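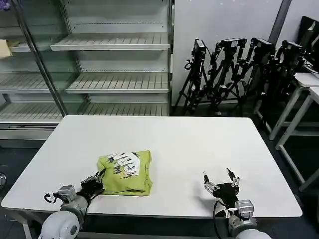 The Remside cable snag, also called the Remside stall or simply "the snag," was a recurring fault in a two-armed clothes-folding robot system used at the Remside robotics workshop. In its usual form, a cable running along the outside of one arm caught on the edge of the work table while the arm was moving, and the arm went on pulling against it until the cable or its plug gave way. No person was hurt in any of the recorded cases, but the fault damaged a good deal of equipment, held up the folding work for most of a season, and led to changes in the way the workshop fitted cables, set force limits and placed its stop buttons. It is still brought up fairly often in talks about small robot faults that take a long time to find.

Background

Remside set up its folding program to study how a pair of arms with many-fingered hands could handle soft goods, chiefly T-shirts and towels. Folding looks like a gentle job to anyone who has done a basket of laundry in front of the television, and it is gentle, most of the time. For a robot it is also a job full of long reaches and small twists. One hand may have to hold down a corner while the other travels clear across the table, turns over, and comes back low enough to slip its fingers under a hem.

The control software, known as Brosell, planned these motions from a model of the arms, the hands and the table. The model was a careful one as far as it went, and the staff who had put it together were fond of it. It did not include the cables. In the first version of the equipment, the lines that carried power and signals to each hand left the side of the wrist and hung in a free loop, so that the wrist could turn as far as it liked without straining anything. The planner therefore took great care to keep a knuckle from brushing the table and had no idea at all that a loop of cable might be lying over the edge of it.

The fault

The snag came in two kinds, which the workshop's records call the hook and the drag.

In a hook, the loop dropped below the front edge of the table while the arm was drawn back, and then caught under the edge when the arm rose. This was the more sudden of the two. The wrist would keep climbing for a moment, the hand would tip to one side, and the operator would hear the plug creak before seeing anything amiss.

In a drag, the loop lay on the tabletop and was pulled along behind the hand. A drag seldom broke anything by itself, but it could sweep a finished shirt out of place or rumple a fold that had taken the robot several patient minutes to make. Drags were often written down as poor folding, and so a fair number of them were blamed on the hands, the cloth or the lighting before the true cause was known.

Both kinds were more common late in a work session. Cables that had been dressed neatly in the morning worked their way loose as the wrists turned back and forth, and by the afternoon the loops hung noticeably lower.

The August failure

The failure that brought the matter to a head took place in August, shortly after 3 in the afternoon, during a long run meant to test whether the system could work through a full day without being reset. The run had reached its 263rd garment. One hand was pressing down the side of a folded shirt, and the other was lifting away to fetch the next, when its cable hooked under the table.

The Brosell software noticed that the arm was not where it ought to be and, as it had been written to do, added more effort in order to catch up. This was a sensible answer to a heavy towel and a very bad one to a trapped cable. The plug tore out of the wrist and the hand lost its signal. It had been set to keep its last command when the signal was lost, a choice made so that it would not drop whatever it was holding, and its fingers stayed stiffly spread while the arm, freed all at once, swung up past its planned height.

The operator went for the stop button, which was mounted on the far side of the work area, and had to walk around the table to get to it. The arm had come to rest by then. The damage came to a torn plug, two bent finger joints and a cracked wrist bracket.

Investigation

Remside closed the folding station and went back through its older records, a slow business that took up the better part of the following weeks. The review covered 3,333 folding attempts. It found 21 hooks, counting the one in August, and a much larger number of drags that could not be sorted out with any confidence from ordinary bad folds.

Several of the earlier hooks had been noticed at the time. The operators had freed the cable by hand, given it a fresh tie and started the program again, and most of them had not thought the matter worth a report. The review was kind about this. It pointed out that the report form of the day had a box for collisions and a box for dropped items, and that a caught cable did not fit comfortably in either one.

The review listed the free-hanging loops as the main cause. It named the catch-up behavior in Brosell and the distance to the stop button as the two things that had made the August failure worse than it needed to be.

Changes

The loops were shortened and clipped to the forearm with a soft strap, leaving only enough slack for a full turn of the wrist. A fabric sleeve was tried first and given up after a short trial, because it bunched at the joint and made a small snag of its own.

In the software, the arms were given a limit on how hard they could push to correct an error in position. An arm that meets the limit now stops, waits, and asks for a person to come and look. A rough outline of the cable was added to the planner's model as well, drawn as a thick tube somewhat larger than the real thing. Hands that lose their signal still hold their last position, but the arm behind them halts at once.

The stop button was moved to the operator's side of the table, and a second one was placed at the opposite end. The report form gained a box for cables.

Later history

Hooks did not return after the straps were fitted. Drags became rare but did still happen now and then, mostly with long-sleeved garments, where the sleeve itself could carry the cable along with it. The changed version of the software was later used on a towel-sorting project called Binis, which kept the same force limit and the same manner of strapping.

The cracked bracket from August was kept on a shelf at the workshop, and new operators were commonly shown it on their first morning, along with the correct way to do up the strap.

See also

Cable management in robots
Collision detection
Emergency stop
Robotic handling of cloth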